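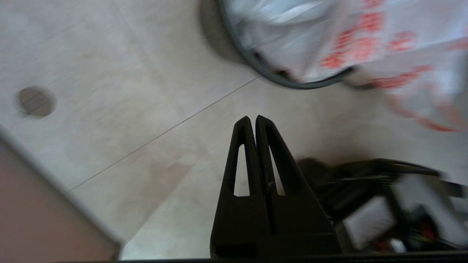 Teaching by hand vs teaching by remote - project report, second draft
Gleice Barbosa
2/14/21

14 shares - 3 comments

Aim was simple on paper. Take one arm, one small task, and show it to the arm in two different ways. First by holding the arm and moving it through the job (by hand). Then by driving it from a second, smaller arm on the desk (remote). Train the same policy on each lot, see which copies better. Task is picking up a crumpled paper ball off the floor and dropping it in the bin.

Picked the floor because the tabletop version was done last year by the Sostano group and I wanted reach to matter. Regretted this fairly soon. Floor is glossy, the ceiling lights come back off it, and a white paper ball on pale tile is not much to look at through a wrist camera. Changed to brown paper after the first batch. All results below are brown paper only.

Setup

Arm is the Lirberg teaching kit, two-finger gripper, black plastic fingers. Camera on the wrist pointing down past the fingers so the fingertips are always in view. No second camera. Fikre is the recording software, Ondale is the training code from the lab share, I changed the image size and the batch size and nothing else.

One demo = start pose, down to the ball, close, lift, over to the bin, open, back. Ball put down by me somewhere inside a chalk square. Bin stays put. Or should of stayed put, see problems.

By hand

Motors off, one hand at the elbow and one behind the gripper, and walk it through. Then the arm replays the joint positions by itself with the camera running, because otherwise my sleeve is in every picture and the policy would learn my sleeve. So every demo takes double the time. Replay also isn't perfect, the arm sags a bit when it carries its own weight and comes in low. Fingers scraped the tile on quite a few. Threw those out.

Good side - the paths are smooth. You feel where the ball is and you don't hesitate.

By remote

Small arm on the desk, big arm follows. Camera records live, no replay. Much quicker per demo once you have the knack but the knack took me most of a week. There is a lag, small, and when I rushed the swing to the bin the pictures went to mush with motion blur. Early demos are full of little stops and corrections near the floor. I kept these in. My supervisor thought they might help as they show the arm how to recover from a near miss, and I think she was right.

Data

100 demos of each kind after cleaning. The raw remote folder had 758 clips in it but most of that is practice, false starts and the days before the brown paper.

Results

40 test runs for each policy, same ball positions for both. By hand: 21 in the bin. By remote: 29 in the bin. Most of the by hand failures were at the pick, it closes above the ball or beside it and carries on to the bin holding nothing. The remote policy misses too but sometimes backs up and has another go. It never does this smoothly. It looks a lot like me in week one.

Tried mixing both sets as well, only did 2 runs before the wrist cable went so not reporting it.

Problems

- Bin got knocked twice and I only marked its position with tape after the second time
- Light. Morning and afternoon demos look different on the tiles, did not control for this, should have
- One person did all the demos. Me. So "remote is better" might be "Gleice is better at remote"
- Didn't log how long each demo took until halfway, so the time comparision is missing from this draft

Next

Repeat with someone else driving, fix the lights, do the mixed set properly. Cable is ordered. Final version due in April, want the new runs in by then. Still need to add the joint plots to the appendix and redo the referances.

3 comments - Share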